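Write the Rule Before You Run the Trial

by Nikola Głowacki
15/03/2022

Most robot labs I know have a safety rule for everything that can pinch a finger. There is a rule for the fence, a rule for the stop button, a rule for who may stand where. Very few have a rule for what counts as a finished task. I think that gap does more harm to our field than people admit, and I would like to see it closed with something short and dull that everyone can follow.

The problem is simple to state. A group reports that its two-armed robot clears a table with some rate of success. Another group reports a better rate. You read both papers and find that the first group counted a trial as failed if an object touched the rim of the bin on the way in. The second group counted a trial as good if the object ended up in the bin, even if it bounced off the table first. Both numbers are true. They can't be compared, and yet they get put side by side in a table and somebody wins.

I ran into this myself at Vutonis, where I spent five years on test methods. Mirsad Leka and I were asked to go back through 600 logged trials from a sorting task and check the scores. We disagreed on 129 of them. Neither of us was careless. The task sheet said "place the object in the tray," and it turned out to be a poor sentence. Does a dropped object count as placed? If the hand lets go while the object is leaning on the wall of the tray, and it slides in a second later, who gets the credit? Mirsad said the hand. I said gravity.

We fixed our task sheet and scored everything again. It took most of September.

Simulation was supposed to help with this. You can reset the table exactly, you can run all night, and you can read the position of every object without a camera. All of that is useful. But the simulator only checks what you told it to check, and a vague rule stays vague after you type it in. Take an ordinary tabletop setup for two arms.
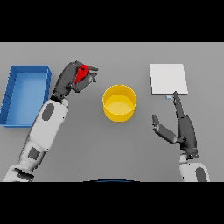

A simulated two-arm task: the left hand holds a red object near the blue tray, with the yellow container in the middle of the table.

Suppose the instruction is to put the red object away. There are two open containers on that table, and a person would ask which one. A scoring script that checks only whether the object has left the table surface would accept either. A script that checks only the tray would mark the yellow container as a failure, even when the instruction never said so. Then there is the other hand, which is at the edge of the white board. Is it allowed to move the board? If it pushes the board a little while the left hand does its job, is that a clean trial? I have seen scripts that never looked at the second arm at all.

My proposal has a few parts, and none of them is clever. Write down the end state before the first trial, in words, with the name of each object and where it must be. Say how long it must stay there before you score it. Say which objects must not move, and by how much they may move before it counts. Say what happens if an arm touches something it has no business touching. Publish that page with the results, and if you change it halfway through, throw out the earlier scores or redo them.

Valentin Hoarau, who reviewed a draft of this piece, objects that strict rules will make people design easy tasks. He may be right in some cases. A lab that must list every object that can't move will be tempted to use fewer objects. I still prefer an easy task with a clear rule to a hard one scored by mood. A reader can see that a task is easy. A reader can't see that the person scoring was tired on the last day.

A second objection is cost. Small teams say they don't have time for paperwork. The page I am asking for takes a morning. Scoring again took us weeks, and we were paid for it, which a student usually isn't.

I don't think a full standard is needed yet. Standards take years and the tasks change faster than that. A shared template would be enough, kept somewhere public and asked for by reviewers. Stepan Kobzar's group at Enance already attaches one to each report, a single sheet, and I have borrowed most of their wording. Other labs are welcome to do the same, and to send me the cases where it breaks.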